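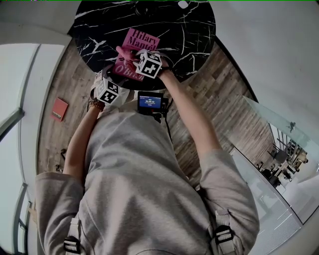 How to Compare Two Wrist Tracking Setups Before You Commit to a Gripper

What you need

Two marker cubes, one for each hand
A head camera with a wide lens
A chest unit that shows a running timer
A harness or a pair of shoulder straps
A table you can walk up to from at least two sides
A few paperbacks
Whatever gripper you plan to drive with the hand data later on

I have been going back and forth for weeks on which controller setup to use for our two-finger gripper, and I finally sat down (well, stood up) and did a proper side by side. It was so much more fun than I expected! If you are about to pick between tracking your hands with printed markers and tracking them with powered handheld controllers, you can do the same test in one afternoon, and you don't need a robot in the room until the very end.

The two setups I tried are the Clillix cubes, which are just white cubes with square black patterns that you strap to the backs of your hands, and the Veres handles, which you hold in your fists and which have a trigger for open and close. The gripper on our arm is a Kuneck, the older one with the flat pads. Your parts will be different and that's fine. Everything below works the same.

Step 1. Strap the cubes on snugly

The cube goes on the back of the hand, behind the knuckles, so your fingers and palm stay free. Pull the strap until the cube stops rocking when you wiggle your fingers, then make a fist. If it digs in, let it out one notch. I like to flex my wrist back as far as it goes and check that the cube's edge doesn't hit my forearm. Push your sleeves up too. A sleeve that creeps down over a marker will cost you a whole take, and you won't find out until you look at the recording.

Bracelets can stay on as long as they sit below the strap and don't ride up over a printed face. Same for a watch.

Step 2. Put on the chest unit and route the cable

Get the shoulder straps even first, then the chest unit, then the cable. I did it in the other order the first time and had to undo everything. The cable should run down and off to one side so that it doesn't swing in front of your hands when you lean. Lean way over the table before you start and look at where it hangs!

Start the timer on the chest unit and get its screen into the head camera's view for a second or two at the beginning of each take. That gives you a number you can read right off the video when you line up the streams later. Szabolcs Fekete suggested this to me after I spent an evening clapping at the start of takes like a movie crew, and it is a much nicer way to do it. In the picture at the top the timer reads 00:00:22, and that one reading is all I need to match the take to its log.

Step 3. Check the camera angle

Look down at the table as you would when you are really working, and have a friend watch the live view. You want both cubes in view with your hands at their farthest reach and also pulled in near the table edge. The near position is the one that fails. Your chest gets in the way, or the cube goes so low that the camera sees only its top.

Tilt the camera down a bit more than feels right. I ended up with a view that is mostly my own sweatshirt at the bottom and the tabletop in the upper half, and that was the best one of the bunch.

Step 4. Pick objects that are annoying to pick up

Boxes and cups are too easy. Every setup looks great with a cup. Use paperbacks! They are flat and floppy, the cover slides on the pages, and you have to decide whether to pinch the spine, drag the book over the edge, or press down on the cover and pull. I used a bright pink Hilary Mantel and a few others off the shelf. The strong color helps a lot when you scrub through video later.

My list of moves for each setup:

Slide a book to the table edge and pinch it
Turn a book a quarter turn without lifting it
Pick a book up off the floor and lay it on the table
Hand a book from the right hand to the left
Open the cover and close it again

The floor move deserves a special mention. It makes you bend, which shifts the camera, the chest unit and both hands all at once, and it shows you right away if anything is loose.

Step 5. Record the same moves with each setup

Do 12 takes with the cubes, take a break, then 12 with the handles. Don't switch back and forth between takes. I tried that, and my hands kept remembering the wrong thing (reaching for a trigger that wasn't there).

Keep each take under a minute. Say the move out loud as you begin it if your rig records sound. Réka Antal wrote hers on a sheet of paper and ticked them off, and her log was cleaner than mine, so maybe copy her.

Step 6. Count the dropouts

Run each recording through your marker detector or your controller log and look for stretches where the position is missing or jumps. I count any gap longer than five frames as a dropout.

My numbers for the whole session:

Clillix cubes: 26 dropouts
Veres handles: 12 dropouts

So the handles win on paper. But look at where the gaps are! Nearly all of the cube dropouts came in the hand-to-hand move, when one cube passed behind the other. The sliding and pinching takes were very clean. The cubes have several patterned faces, so when a hand tilts you often get two of them in view at once, and the position gets steadier when that happens.

The handle dropouts were spread all over the place, which I found harder to plan around.

Step 7. Play it back on the gripper

Now bring out the arm. Pick one good take of the pinch move from each setup and replay it at half speed with the gripper open and no book. Stand by the stop button. If the path looks sane, put a book down and run it again.

I was so curious about this part. With the handles, the open and close signal is crisp, and the Kuneck closed right when I had pulled the trigger. With the cubes you only get where the hand is, so you need something else to tell the gripper when to close. I used a foot pedal, which Afonso Calado had wired up on a Calto board for another job. You could also label the closing moment by hand in the video. That takes longer, but for a handful of takes it's no trouble.

What I loved about the cube takes was how natural the motion looked. When your fingers are free you pick up a book the way you always do, sliding it toward you, letting the edge lift, getting a thumb under. With a handle in your fist you end up waving at the book and imagining it. The replay from the handles came in from straight above nearly every time, and the flat pads just skated across the cover.

Which one should you choose?

For stiff things that stand up on their own, go with the handles. You get the trigger for free and the setup is quicker. For thin or floppy things, I'd go with the cubes and a pedal, and I'm using them for our next round.

A few things I would change

Matte markers. If yours are printed on anything glossy, a bright window will wash out a face when the hand tilts toward it. I closed the blinds partway for the second half and it helped.

A plain tabletop if you have one. I used a black marble table with white veins and the detector coped, but I did run a quick check for false hits first, and you should too if your surface has a pattern.

Shorter sessions. Leaning over a table with a rig on gets to your lower back faster than you'd think.

Comments

Mirta Huenchumán
Did you try the cubes on the inside of the wrist? We did that for drawer handles and it kept them in view when the palms were up.

Reply from the author
I haven't, but I love this idea! For books my palms are almost always down, so the back of the hand works. Going to try yours for the handover move.

Csaba Bozsik
What file size are you getting per take? Mine come out at 394 MB and the upload is painful.

Reply from the author
Mine are smaller, but I crop the video before saving. Try cutting the bottom strip where it's only your shirt, and keep the first few seconds uncropped so you can still read the timer.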